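Rodstead Household Recycling – Frequently Asked Questions

Which plastics go in the kerbside box?
Bottles, pots, tubs and trays. Lids may be left on. Items larger than 66 cm on any side will not be taken.

Are plastic bags accepted?
Not at the kerb. Film wraps round the sorting shafts at the Momdale plant and the line has to be stopped to cut it free. Take bags to the film bank at the Pillier Road site, which holds 70 kg and is emptied twice a week.
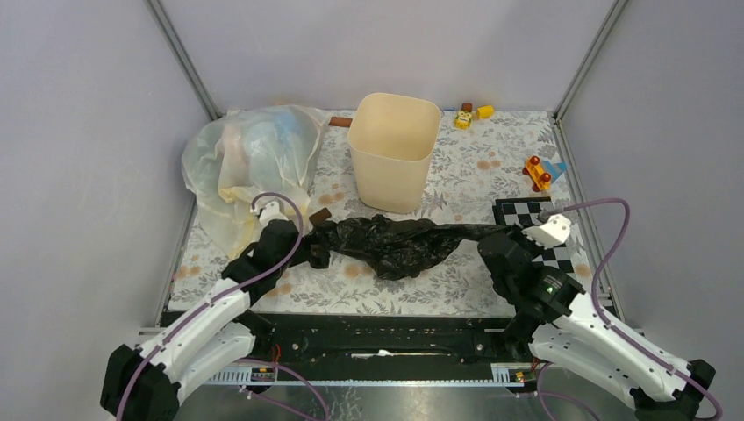
Translucent bag (film bank) and square plastic bucket (rigid plastics bay).

What about buckets?
Rigid plastics bay only. Metal handles must be removed first.

Do I need to wash containers?
A rinse is enough. Loads with too much food residue are rejected – almost 100 last year.

Can I get a second box?
Yes, from August. Stock is limited to 2,000 boxes and each address may have one extra.

Who handles missed collections?
Ross Hepburn, Collections Desk. Report by 4 pm on the next working day.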